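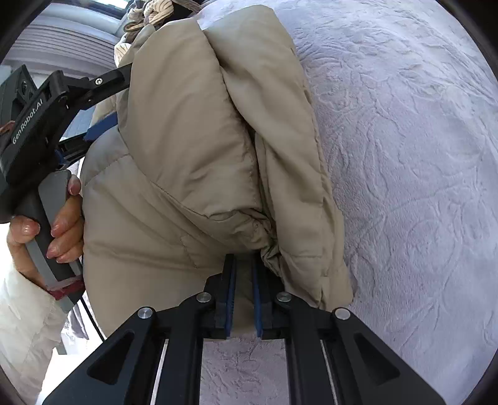

Comparing Hand-Held Grippers on Padded Clothing

Zurolton Manipulation Group
Prepared by Zaid Najjar
Revised January 2025

Purpose

This procedure describes how to compare two sets of finger pads on a pair of hand-held parallel grippers, using a quilted jacket as the test item. Padded clothing is a demanding choice. It compresses under the fingers, springs back when released, and hides the edge the operator is trying to find. Pads that do well on boxes and cups should not be assumed to do well on a winter coat.

The procedure applies to the Toltex and Guillot pad sets. It may be used for other pads of the same length without changes.

Before you begin

You will need two hand-held grippers, both pad sets, one padded jacket with stitched channels, and a bed or other soft surface large enough for the jacket to be spread out in full. A table may be used for a second round, but results from a table and results from a bed must be recorded on separate sheets.

Wipe the pads with a dry cloth. Close each gripper fully and confirm that the two pads meet along their whole length. If one pad leads the other, adjust it before continuing. Check that the camera view shows both fingertips when the gripper is open and when it is closed.

Other clothing may remain on the bed, provided that it is clear of the working area. Operators should not tidy the surroundings between trials, as a change in background makes the recordings harder to compare.

Procedure

1. Fit the first pad set to both grippers and enter the name of the set on the trial sheet.

2. Lay the jacket on the bed with the front facing up. Do not smooth it by hand once the recording has started.

3. Bring the first gripper down at a low angle to the lower edge of the jacket. Close the fingers on the fabric only. If the blanket is caught as well, open the fingers, withdraw, and mark the attempt as a double pick.

4. Use the second gripper to steady the jacket or to take hold of the opposite side. The two operators' hands should approach from different directions so that neither device blocks the other's camera.

5. Fold the sleeves toward the body, then fold the body into a compact bundle. Release each fold slowly. Padded fabric will often follow the pads for a short distance as they open, and the amount of drag should be noted.

6. Open the fingers fully and hold the gripper over the finished bundle, with the collar, one sleeve and the bottom fold all within the camera view. Keep still until the end of the recording.
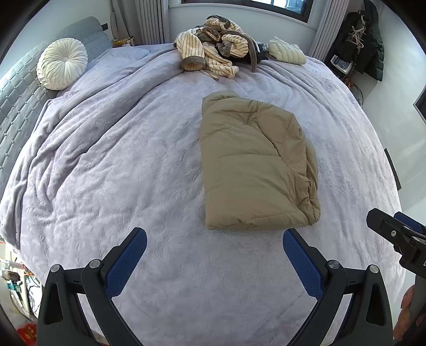

7. Shake out the jacket, return it to its starting position and repeat. Complete 14 trials with the first pad set before changing to the second.

Recording the results

For every trial, enter the number of grasp attempts, the number of double picks, and whether the bundle kept its shape after release. A grasp counts as a success when the fabric is carried to its new position without slipping out of the pads.

In the most recent comparison, the Toltex pads were used for 1,453 grasps and the Guillot pads for 1,006. Double picks came to 147 across both sets. Because the totals differ, pad sets should be compared by rate and never by raw count.

Common difficulties

Fabric gathers between the pads. This usually means that the fingers were closed too far from the edge. Start closer to the seam and take a smaller amount of material.

The fold opens after release. Press the fold lightly with the closed fingertips before moving away.

The cable pulls on the device. Route it behind the operator's forearm and leave enough slack for a full turn of the wrist.

Completed sheets should be filed under the Larnar project, together with the recordings from both grippers. The next review of pad sets is planned for March.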